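Lalstead's swap shelf is getting a bigger table this Friday

If you've walked past the old Grernance building lately and wondered why there are jars in the window, I can fill you in, because I've been in there three evenings running and my hands still smell like dish soap. The container swap is coming back! It ran last spring out of a hallway with one folding table, and people kept asking me at the bakery when it would happen again (I have no idea why me, I just live nearby and write this page). So I finally went over and asked.

The answer is this Friday, four in the afternoon until eight, and this time it gets the whole front room. Eun-ji Kwon is running it again. She told me the spring swap moved 296 containers in one afternoon, and that she ran out of lids before she ran out of jars, which is apparently the great tragedy of the container world. This time she put out drop-off bins early, one at the library and one by the laundromat on Dasmont Street, and as of last night the tally was 1,223 pieces. I helped wash maybe a shelf's worth of that and I was ready to lie down.

The idea is simple. You bring clean jars, tubs, bottles and boxes you don't need, and you take home ones you do. No money, no tickets, and you don't have to bring something to take something. Deok-su Ra is in charge of the sorting, and he is strict about it in a way I've come to enjoy. Glass goes with glass, plastic goes with plastic, and anything with a lid has to be tried with the lid on before it gets a spot. I put a pickle jar in the wrong row on my first night and it was back in front of me within a minute.

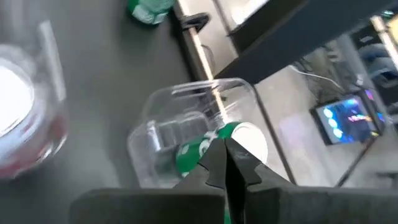 Sorting is most of the work, and it's slower than I thought it would be. Every piece gets looked over for cracks and smells and old labels, and then it goes to its row or into the recycling bag. I like the big clear jars best and I've already got my eye on one for flour, so please don't all come at four. Clear plastic is what Deok-su wants more of, though, like the boxy one lying on its side on the gray tabletop with the ridges molded into it. He says people with small kitchens grab that shape first, as it lines up nicely in a cupboard and you can see what you've got. I took two home in the spring. One holds rice and the other holds every rubber band I own.

A few things to know before you come. Wash everything at home, please, and let it dry with the lid off. Sticky labels are fine if you've given them a fair try (warm water and cooking oil worked on most of ours). No paint cans, no medicine bottles, and nothing that's held motor oil. Canning jars are welcome, but check the rims for chips, and bring rings separately in a bag. Fröhlich, the hardware store on the corner, is giving out 600 blank stick-on labels, so you can mark things before they go in your bag and not stand in your kitchen later guessing which one is salt.

Parking is behind the building, and the side door has the ramp. Eun-ji could still use a few people on Friday from two o'clock to carry boxes in, and again at eight to sweep up. Just show up at the side door and ask for her. Bring your own bag or crate to carry things home, the bigger the better.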